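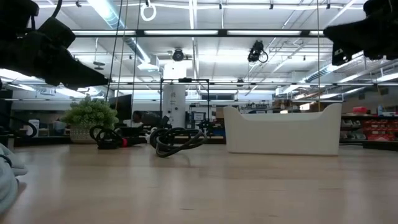 What does Rosine make?

Planning and control software for two-armed robots. Niteo plans the paths and Sedgwick keeps the arms from meeting.

Posted in December by Alfie Whitlock

We started with 3 people and are now 20. Our test set holds 518 sorting tasks – bins, cables, awkward soft things – and every release has to run all of it. Cables are still the hardest to plan for. 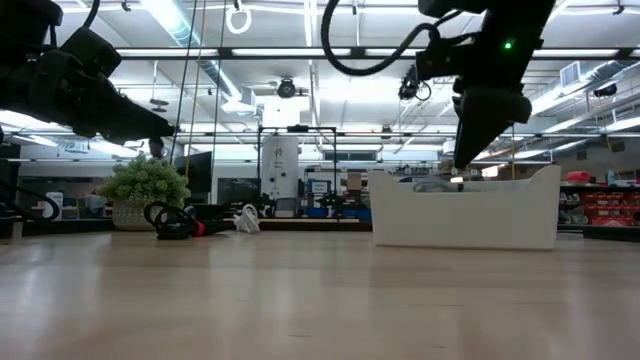
Working with us

Customers get the planner, the logs and a person to ring.

667 shares
3 comments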